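About Fidska

Fidska is a bead and button shop with a teaching room out the back, and we've been on the main street of Wurham long enough that people now bring in their kids to the same stool they once sat on themselves. We started with 50 jars of glass beads and a borrowed till. These days there are 925 colours and shapes in the catalogue, plus a button wall that has rather got away from us, and we still love it when somebody comes in with one odd button in their pocket and a hopeful look.

Most of our glass comes from a small family works in Clarotholm, who have put up with our fussy orders for years. The Pascual range is our own, mixed in earthy colours we couldn't find anywhere else (the grey-green is everybody's favourite, and ours too).

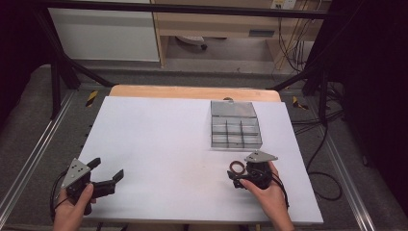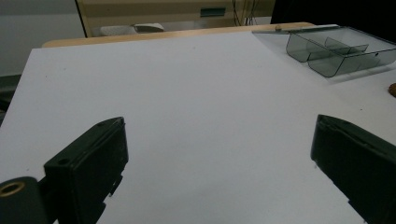
Our beginners' course runs every July and again in spring, and it's a friendly, slow-going sort of thing with plenty of tea. You'll learn to string, knot and finish a necklace properly, and if you need to come back the next week to finish the clasp, come back! We also do repairs. Grandma's pearls, a snapped bracelet, a cardigan missing its third button down, we're happy to have a look at any of it and give you a price before we start.

We post right across the country, and orders over 100 dollars travel free. If you're not sure a colour will match, send us a scrap of your fabric and we'll hold it up to the jars in proper daylight by the front window, where it ought to be done.

Last updated: July

Fidska Beads & Buttons, 336 Main Street, Wurham | Contact us | Copyright Fidska, all rights reserved | Back to top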